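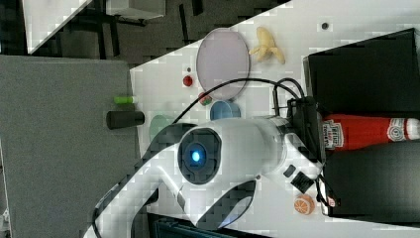 A banana on a white tabletop, with a pale lavender plate and a small blue bowl.

Wisasico opens registration for its June plant-based eating programme

Vadulside, 7 April 2024 - Wisasico today announced that registration is open for the Aidoo programme, a guided course of plant-based eating for adults who wish to change their daily diet gradually. The course begins in June and runs for five weeks.

Participants receive a weekly menu, a shopping list and access to two group sessions each week with a registered dietitian. Breakfasts are built on fruit, oats and seeds, while lunches and evening meals draw on pulses, whole grains and seasonal vegetables. The programme does not include fasting, juice-only days or supplements, and no food group is removed in the first week.

A total of 794 people completed the previous course. Their comments led to several changes, including shorter recipes, larger lunch portions and a later start for the evening sessions. Tea and coffee, which were left out of the earlier menus, are now permitted throughout.

Sessions will be held at the Wistunum centre in Vadulside and may also be followed online. The centre's recipe library, which now holds 3,473 dishes, will be open to all participants for the length of the course - those attending online will receive a password by email.

People who are pregnant, who take regular medication or who have a long-term health condition are asked to speak to their doctor before registering.

Registration forms are available from the Wisasico website and at the Wistunum reception desk.

Ends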